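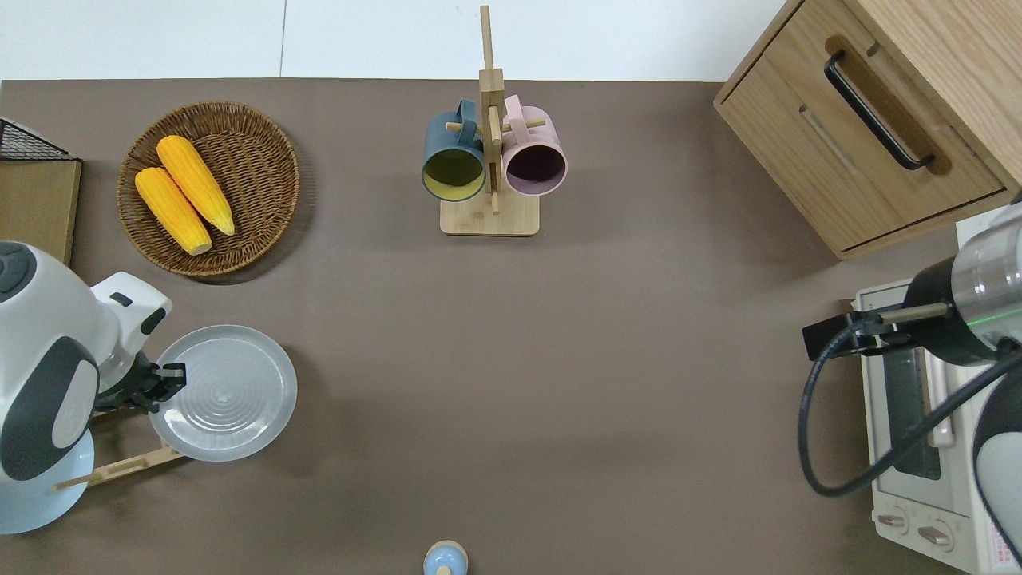 Kumo from the head camera, left gripper on the plate, right one parked over the toaster oven

To: cell-upkeep list
Date: 20 Feb 2026
Subject: Re: [cell-upkeep] two arms, one table, and dishes that keep slipping

> We've just inherited a two-arm table cell at our site and want to run
> plate racking on it. It works for a while and then the left gripper
> starts letting go of plates at the edge of the rack. Recalibrating
> helps for a day, maybe. Before we start swapping parts: how do people
> here look after theirs? Do you have a routine? And do you clear the
> other props off the table for plate work, or leave everything where
> it is?

Oh, I'm so glad somebody asked this! We run a cell very much like yours here at Batier (ours is called Kumo, it lives in the Abdel Hamid building, second floor) and we went through the same slow misery last April. I have a lot to say about it, so get a coffee.

First thing: I would leave the calibration alone for now. We recalibrated over and over and each time it bought us a few good hours, so of course we kept doing it. What finally got us somewhere was pulling the Mukex logs and lining up every dropped plate against the run count since the last finger cleaning. The drops started at run 194. We cleaned the fingers, changed nothing else, and got the same picture again on the next stretch. It was grease and dust on the pads the whole time. I was delighted and also a bit embarrassed.

So now the pads get wiped before the first run of the day and again at lunch. Lint-free cloth, a little isopropyl, both fingers, inside faces and tips. Let them dry with the gripper open. Then close on a plate by hand command and give the plate a gentle tug. If it creeps, wipe again, and if it still creeps the pads are worn and you should change the pair. Never change just one.

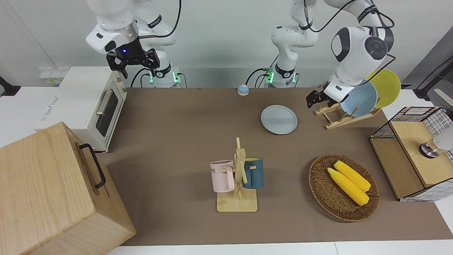
Left gripper beside the blue plate in the rack, the third plate still flat on the mat

Second thing, and I suspect this is at least half of your problem: the rack. Our rack is wood and light, and it walks. A plate touches a slat on the way in, the rack shifts by a hair, and by the afternoon the slot is somewhere the arm doesn't think it is. From outside that looks exactly like bad calibration! Which explains why recalibrating "helps" too, if whoever does it straightens the table first.

We put small corner marks on the mat where the rack feet go and check them whenever we reset. If the rack is more than 2 mm off its marks, we move it back before touching any software. You can also stick thin rubber under the feet. We tried that on and off and I do like it, but check your approach height afterward, as the slots come up a little.

The mat matters more than I expected, by the way. Ours covers most of the table and it used to creep toward the front over a week, taking everything on it along for the ride. Peel it up, wipe the table underneath, let it dry, lay it back square to the edge. I do this every other week and find crumbs of I don't know what every single time.

On your last question, we leave everything out. Mug tree, basket with the corn, the wooden boxes, the oven, all of it stays on the table during plate runs. If you clear the table you get lovely numbers and then you put the mugs back and discover that your elbow path was only fine on an empty table. The one thing I'd insist on is that the idle arm has a parking spot you trust. We park the right one above the oven with the fingers open and pointing down, and we drive it there by a saved pose every time, never by hand. Hand-parking is how I bumped the oven.
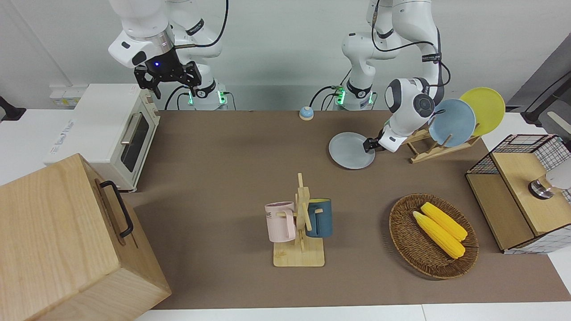 Plate pinched at the rim and up off the mat, in front of the rack

Third thing is the grasp itself. We pinch at the rim, and the plate needs to come up with a slight tilt that stays the same from run to run. Watch the tilt! It's the best early warning we have. When the pads get dirty the tilt starts drifting well before anything falls. I set the grip force to 55 percent in our settings and left it there; your gripper will want its own number, so start low and go up until the tug test holds. Going much higher made our plates twist as the fingers closed, and then they went into the slot crooked.

Then cables. Run each arm slowly through its whole range with the loops in view and look for any spot where a cable goes tight or brushes the mug tree. Do the wrist last and do it in both directions. Our left arm had a loop that was fine everywhere except in the fold down to the rack, where it pulled on the gripper plug just enough to give us random open commands failing. A longer loop and a new strap fixed it. I'd check that plug on yours this week, it takes a minute.

Our full list, copied from the sheet taped up next to the cell:

Every morning: wipe pads, tug test, rack on marks, idle arm to parking pose.
Midday: wipe pads, look at the tilt on five plates in a row.
Every other week: mat up and cleaned, cable walk on both arms, plugs at wrist and base.
Every 400 runs: new pads, screws on the fingers, then calibration, in that order.

Note that calibration is at the very end. If you do it before the new pads you'll be doing it twice (ask me how I know).

If you have Mukex on your side too, I'm happy to send over the little query that counts drops since cleaning. It's ugly but it works. And please write back with what your rack is made of and how far it has moved after a day — I really want to know if yours walks in the same direction as ours.

Cheers from the Kumo corner,
Batier cell upkeep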